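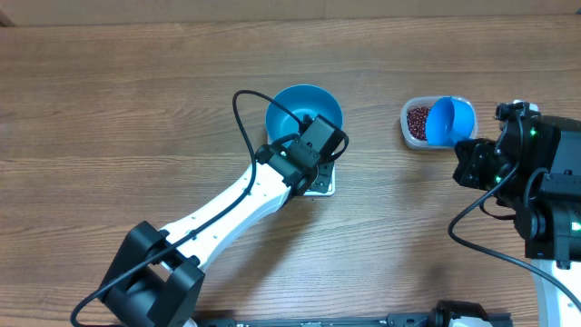
**Seraina Mayrhofer**, gripper testing lead, Skirkura

March 2025

I'm looking for people to come and drive our robot arms for a couple of hours, and I'd love it if you'd never touched one before!

We're comparing two gripper designs for Jeltcombe, our two-arm tabletop setup, and so far the only people who've tried them are me and Milan Van den Broek (who built them, so he's hardly neutral). The job you'd be doing most is beans — small dark red ones, out of a clear plastic container with a blue scoop and into a blue bowl. It sounds easy. My first go put beans in places I'm still finding them.

You'd do a practice run, then a set with each gripper, and afterward you'd tell me which one felt better and where it annoyed you. Grumbling is welcome — I write it all down. We also record the arm movements and the video from the cameras on the setup, but no faces and no voices.

Who I'm after:

- anyone 18 or over who can sit and use both hands comfortably
- left-handers especially, we're very short on those
- no robot experience needed (gamers, knitters and cooks all fine)

We pay up to $912 if you sign on for the full series of sessions, and single visits are paid too, just less. Coffee's on us. We're at Charbonneau, room 2337, and the elevator works.

To sign up, leave your name and the times that suit you with Brittany MacLeod at the front desk, and she'll get back to you with a slot.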